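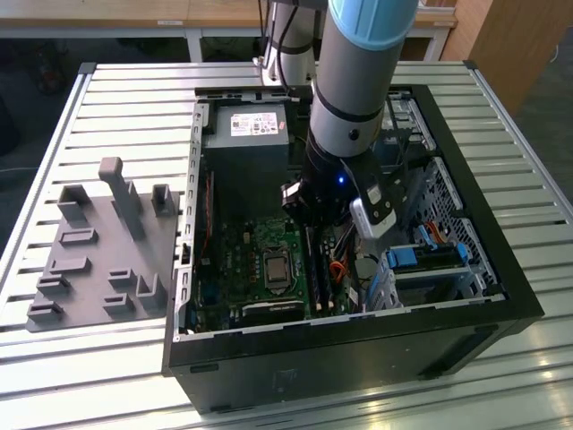
Ploneo 6 is out for desktops, and yes, I stayed up for it

The folks behind Ploneo pushed version 6 of their desktop browser out on Monday night, and I had it installed before I'd finished my tea. If you've been reading this site for a while you know I've used Ploneo as my everyday browser since the days when it crashed if you looked at it funny, so a big new version is kind of a holiday in my house. It's a free update for Windows, Mac and Linux, and the download was quick for me, though a couple of readers have written in to say the server was crawling later in the evening.

The headline feature is something called Shelves. You know how you end up with a row of tabs so thin that you can't read a single title? Shelves lets you grab a bunch of them and drop them into a named strip along the left side, where they go to sleep until you click on them again. I made one for recipes, one for work and one for the bathroom remodel that I'm pretending I will get to this year. Each shelf holds up to 30 tabs. I hit that limit on the very first day (the recipes, obviously), and the browser just opened a second shelf with the same name and a little number next to it. Fine by me!

What I like best is that a sleeping shelf really does let go of memory. My main machine isn't new, and with the old version I'd be closing tabs by lunchtime to get some speed back. I opened my usual morning mess in version 5 and the task manager had it at 1,162 MB. Same pages in version 6, with two of the shelves asleep, and it dropped well below that – I forgot to write down the exact number before I closed everything, sorry, so you'll have to take my word for it or try it on your own computer. Pages wake up in a second or two when you click on them. The one exception I've run into is my bank, which logs me out every single time. You can right-click a tab and choose Keep Awake, and that fixed it.

Sync has been redone too. The old one was called Ritchie, and I never did find out why. It's still called Ritchie in the new version but the settings page has been cleaned up a lot, and you can now pick what gets sent between your devices. Bookmarks only, or bookmarks and passwords, or the whole lot including open shelves. I turned on everything and had my laptop matching my desktop by the time I'd walked from one room to the other. Your existing account carries over, but you do have to sign in again after the update, so dig out your password first. I had mine on a sticky note under the keyboard. Don't do that.

A few smaller things I noticed while poking around:

The downloads list finally opens in a side panel and doesn't cover up half the page anymore.

You can mute a whole site for good from the address bar, which I've been asking for since forever.

Reader view has a new font called Granside. It's a wide, roomy sort of font and I found it nice for long articles, but my other half took one look and switched it back. The old fonts are all still in the menu.

The built-in PDF viewer can fill in forms and save them. I tried it on a tax form and a school permission slip and both came out fine when I printed them.

Dark mode now follows the system clock if you want it to. Mine kicks in at 7 p.m.

Now for the grumbling. The menu button has moved from the right side to the left, and I've clicked on empty space more times than I care to admit. There's no setting to put it back, at least none that I can find. Add-ons are a mixed bag as well. The release notes say 1,020 of them have been checked and marked as ready for version 6, and anything not on that list gets switched off when you update. I lost two. One was a weather thing I barely used, but the other was my screenshot tool, and I miss it already. It's still installed, just grayed out, with a note saying that it's waiting on its developer. If you depend on an add-on for work, go look at the list before you hit the update button, or hang on to version 5 for now. They say the older version will keep getting security fixes for another 30 days.

I also had one proper crash, on Tuesday I think, or possibly late on release night – it was while dragging a shelf from one window to another with a video playing. It came back with everything in place when I restarted it, so no harm done. I sent in the report and haven't been able to make it happen again.

For anybody wondering about phones, the mobile version isn't part of this release. The blog post only says it's coming "in the spring," and there's a sign-up page for testers called Urkwood, which seems to be the code name. I put my name down and got an automatic reply within a minute telling me I was on the waiting list. The sign-up form asks what kind of phone you have and whether you mind losing your bookmarks, so I'm guessing it'll be pretty rough at first.

To get the update, open the menu (on the left now!), choose Help and then Check for Updates. If it tells you that you're up to date and you're still on 5, wait a few hours and check again, as it's being sent out in batches. You can also grab the full installer from the Ploneo site and run it right over the top of your old copy, and that's how I did it. My bookmarks, history and saved passwords all came through without any trouble. The installer asks if you'd like to make Ploneo your default browser, and the box is already checked, so keep an eye out for that if you're only giving it a spin.

I'll do a longer piece on Shelves in February once I've lived with it a bit. In the meantime, if you've found a replacement for that screenshot add-on, please leave it in the comments.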